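Fustthorpe Open House: Notes From the Shoe Cabinet Stop

Posted late, typed on the bus home, sorry for the mess.

Got in at 10, already a line. The Fustthorpe open house is a walk-through thing, you get a map at the door and go room to room, every room has some storage problem being sorted out while visitors stand there. Free coffee. Parking terrible, take the Sistham bus if you can.

I went for the entryway room. We have 4 pairs of sneakers per person at my house and one cabinet, so this was research.

Nikolaidis, the outfit running the demos, sticks to one rule for shoes: keep the box, put the box in the cabinet. No racks, no bins. I was skeptical. My boxes go out with the recycling the same day. But boxes stack and loose sneakers don't, I'll give them that.

The Skechers Arch Fit box was a good one to watch. White, easy to follow against all that dark wood. Both hands on it, up into the compartment at a tilt. I always try to shove mine in flat and scrape my knuckles. 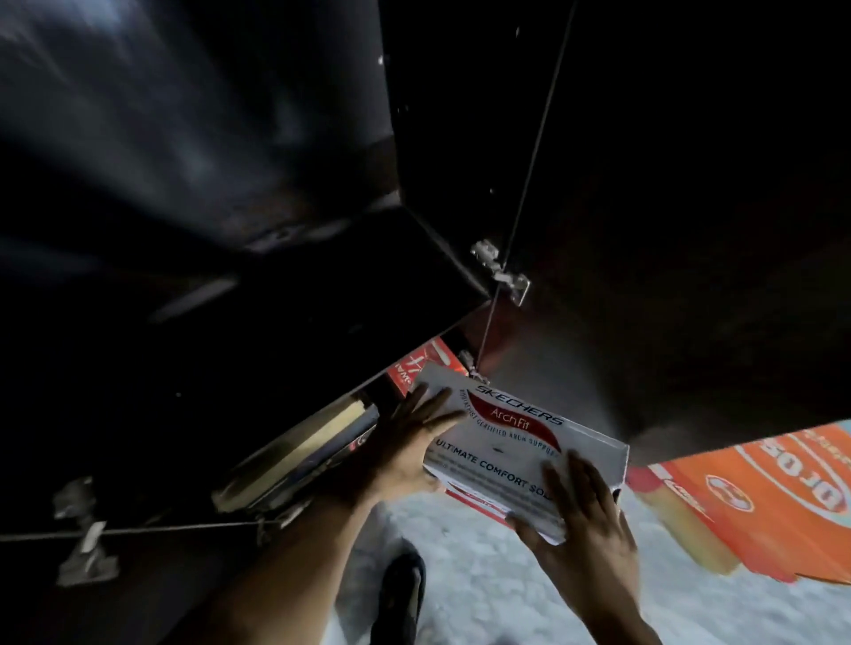

The cabinet itself

Low and wide, very dark brown, up against a plain white wall. Doors on the left part, open shelves on the right. I liked the hinges being tucked on the inside of the door. Top is flat and matte, you could drop keys and mail on there. It does show smudges on some of the panels, so keep a cloth handy if you buy dark.

Asked about price. Answer was a shrug and "depends on the size." The catalog table out in the hall had a similar one at 2,847 with delivery, which, no.

Stacked on their sides the boxes look pretty neat, red and orange ends all facing out. Labels out is the whole trick I think, no digging around.
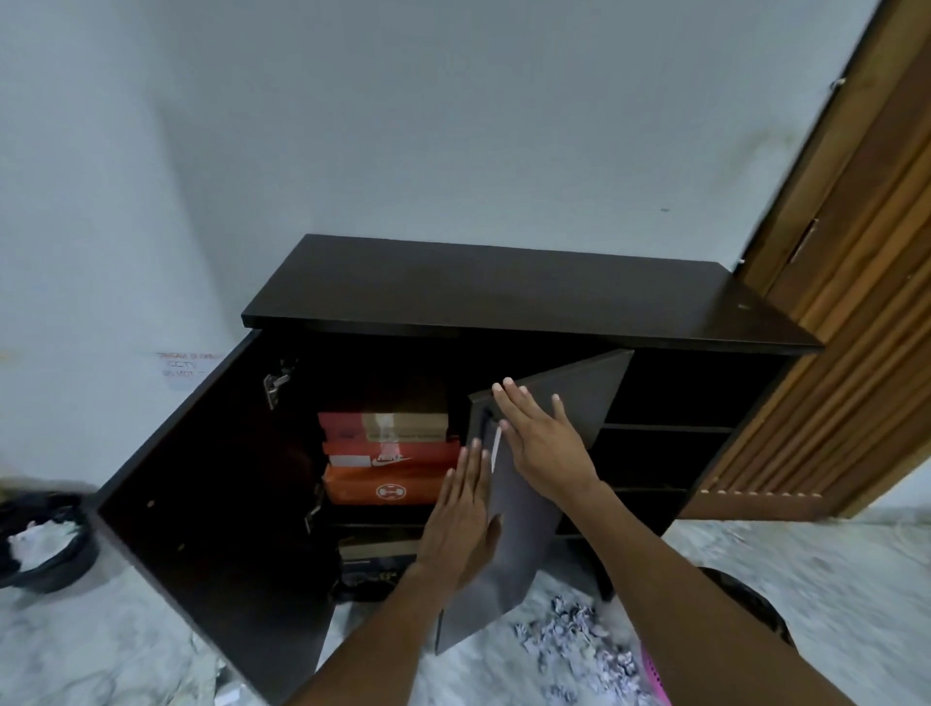 Three boxes up on the shelf, a flat dark one below, and the right-hand door on its way closed.

Second visit to the room was after lunch (egg sandwich, fine, too much mayo). Smaller crowd by then and I got a spot right at the front. Boxes all over the marble. Onitsuka Tiger in black, a red-orange Skechers GOwalk 4, a big pale blue Veranevada. That last one was the largest of the lot and it's the kind that wrecks your stacking plan, I have 2 like it at home. My advice, find a place for the big one first and fit the others around it.

Also a bit of clear tape on the black lid. Tape on shoe boxes, yes or no? There was a whole debate behind me. I say no, you'll never open it agian.
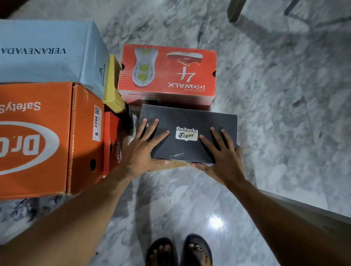 Paper, so much paper

Should of guessed. Keep boxes and you get the stuffing too. Crumpled white balls of it all over the floor by the cabinet, plus a flat sheet and littel scraps. Scraps are the worst on marble, you have to pinch them up one at a time.

The Nikolaidis handout says save a few balls for the toes of shoes you don't wear much and recycle the rest. Check under the cabinet too, there's an open gap at the bottom and paper rolls. 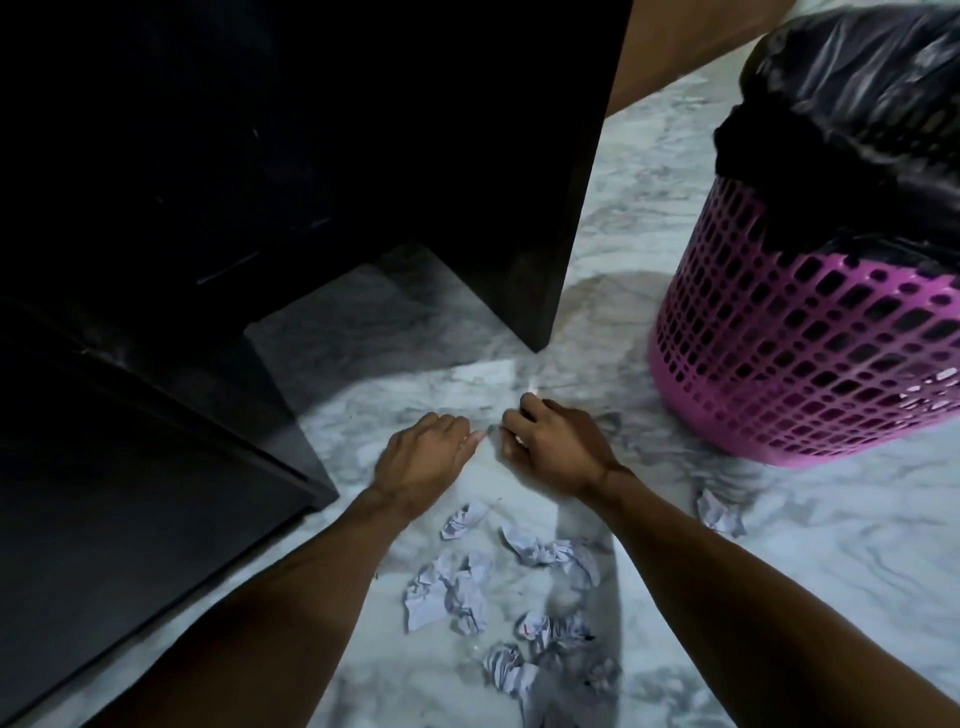 If you go

Wear slip-ons, some rooms are socks only. Bring a tape measure, I didn't and had to guess at the cabinet depth with my hand. The kitchen rooms get packed by noon so do those early and save shoes for after lunch.

Wevbridge has the same event in May, smaller, but they let you bring your own boxes in. Might take the Veranevada-size ones and see what they say. Bus is at my stop, more later on the linen closet room.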